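Student simulation project: fruit reaches the pan, but the plate ends up on the rim

Posted by Grotberg Robotics Section, 2021-12-30
Category: Student projects / Simulation / Two-arm tasks

The undersigned section supervises a group of secondary school students who are preparing an entry for the spring round of the Gurkitz student challenge. The entry is due in March. The students are required to submit a control program for two simulated robot arms which share one kitchen counter, together with a written report. All work is carried out in simulation, and no physical equipment is used at any stage.

The task selected by the group involves a frying pan, a decorated plate and two pieces of fruit. Both pieces of fruit are to be placed in the pan. The plate is to be moved clear of the pan by the left arm and laid flat on the counter. The remaining objects at the back of the counter are not part of the task and should not be touched.

The group has recorded 1,652 trial runs to date. The first piece of fruit is placed correctly in most of them. The difficulty concerns the plate. In a large share of the runs it comes to rest at an angle, with its lower side over the upper left part of the pan, and the program then attempts to place the second piece of fruit as though nothing were wrong. Two views from the work are attached.

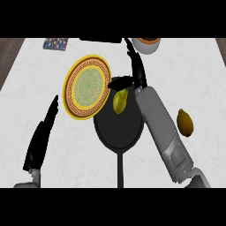
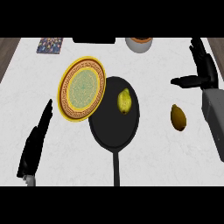

The students have attempted the following measures without lasting success:

The closing force of the left gripper was lowered in four steps. At the lowest setting the plate was no longer lifted at all.

The approach of the left arm was slowed to half speed. The number of tilted plates went down slightly, but many runs then exceeded the time limit.

The friction value of the counter was raised. This change was later reversed, as the rules appear to prohibit it.

We would be grateful for advice on two matters. First, is there an accepted method of laying down a thin, round object with a two-fingered gripper when a raised rim is close by? Second, should runs with a tilted plate be kept in the training set or removed? The students are divided on the second matter, and the supervisors have declined to decide it for them.

Märta Backlund
Member, Simulation and Student projects

The section is to be commended for stating plainly what has already been tried. Many requests in this category do not.

With regard to the first matter, I would advise against further changes to the gripping force until the order of the steps has been reviewed. When a plate is held at one edge by two fingers, it will turn about the point of contact as soon as its opposite edge meets something. If that something is the rim of the pan, the plate will lean there, and opening the gripper at that moment will leave it leaning. The program should therefore move the plate sideways, well clear of the pan, before any lowering begins. I would recommend a clear distance of at least half the width of the plate. The students may find that their path is planned for the center of the gripper and takes no account of the plate it is carrying. This was the case in a project I supervised with the Dronen study group, and it took us a considerable time to notice it. The planner must be informed that the held object is now part of the arm.

After lowering, the far edge of the plate should be allowed to touch the counter first. The wrist may then be turned slowly until the near edge is almost down, and only then should the fingers open. A drop of a few millimeters is acceptable in most simulators. A larger drop will cause the plate to bounce, and thin round objects bounce poorly.

I would also suggest that the right arm be held back while the plate is in motion. Two arms working over the same small area will make the cause of an error very hard to find. The arms can be allowed to work at the same time again once each part of the task is reliable.

With regard to the second matter, the tilted runs should be kept but stored separately. They should not be mixed with successful runs as though they were equal in value. If the students are training by imitation, a program that is shown tilted plates as correct endings will produce tilted plates. The same runs are nevertheless useful for teaching a checking step, in which the program examines the angle of the plate and decides whether to continue. Please ensure that each run carries a label before it is moved. Our group neglected to do so and was obliged to review 1,795 runs by hand.

The report should state how many runs were set aside and on what grounds. Judges of student work generally look for this, and its absence tends to raise questions at the interview.

Gavrilă
Member

Try putting the pan further away. We had a similar setup and moved everything apart and it was fine after that.

If the positions are fixed by the rules then this will not help.

Dronen_desk
Member, Student projects

The reply from Ms. Backlund covers the main points. The following is offered as a supplement.

Before any program is changed, the students should open the physical settings of the plate and examine its collision shape. In many object libraries the visible shape and the shape used for contact are different. A plate may be drawn as thin and slightly hollow while the simulator treats it as a thick disk, or as a box. When the contact shape is thicker than the drawn shape, the plate will catch on a rim that it appears to clear. Most simulators provide an option to display the contact shapes in color, and it should be switched on for at least 15 runs, with the students noting the point of first contact in each.

The same check should be made for the pan. If its interior has been simplified to a solid block, fruit will rest on top of it at the wrong height. As the section reports that the first piece of fruit is placed correctly, this is less likely, but the check is short.

On the size of the training set, we have seen student groups obtain steady results with around 3,000 runs of a two-arm task. The section should not feel obliged to reach that number before March. A smaller set with careful labels and varied starting positions is preferable to a large one in which every run begins in the same way.

The friction value should remain at its original setting. Where the wording of the rules is unclear, a written inquiry should be sent to the organizers, and the response should be attached to the report.

Related items

Two-arm tasks: preventing contact between the arms
Labeling failed runs in a student data set
Displaying contact shapes for household objects
Gurkitz student challenge: format of the written report
Gripper opens too early when placing round objects
Time limits and slow approach speeds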